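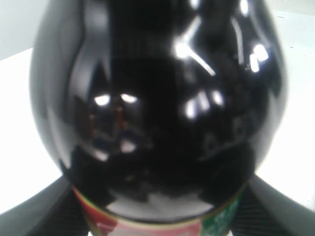 Ticket: dark bottle, cap stuck solid, sticky ring on shelf
Opened by: Osian Ifans, Filham kitchen
Status: closed 2024-12-27

Search tickets Go Clear

Hello all, me again. The big dark plastic bottle in the drinks cupboard at Filham won't open. The cap turns a tiny bit, creaks, and then springs straight back. I've tried the rubber glove, I've tried a tea towel, and I've tried Trevor from upstairs, who went quite red and handed it back. There's also a sticky ring on the shelf where it was standing, so I suspect something has been creeping down the side for a while (the crisps next to it were glued to the wood, sorry whoever's they were).

Update 1
Skinel on the help desk asked whether it was the cap or the collar that was moving. Good question! I had a proper look and it's both, the little plastic collar is going round with the cap, so it never snaps. Dried syrup all through the threads as well. She said not to use pliers. I had already used pliers. Cap now a bit chewed on one side.

Update 2
Stood it upside down in a bowl of warm tap water, only deep enough to cover the cap, for 10 minutes as told. Tried again, no joy, though the water had gone brown so something was shifting. Gave it another 17 because I got talking on the phone and forgot about it. Dried it off, held the collar still with the tip of a butter knife and turned the cap with the glove on. Off it came, with a hiss and a fair bit of foam down my jumper. Do it over the sink, is my advice.

Update 3
Cap rinsed under the hot tap and the threads scrubbed with an old toothbrush. It goes on and off fine now, chewed side and all. Shelf took almost 40 minutes with hot water and a squirt of Grodus, and there's still a faint mark if you get the light on it. I've put a saucer under the bottle for now.

Still to do: the other bottles on that shelf want a wipe round the neck before they go the same way. I'll do it when I'm next in, unless someone gets there first, please do. Also we're out of kitchen roll.

Closing this one. Thanks Skinel!

We use cookies to keep you signed in. Accept Manage choices

Contact the help desk | Copyright Filham Shared House | Back to top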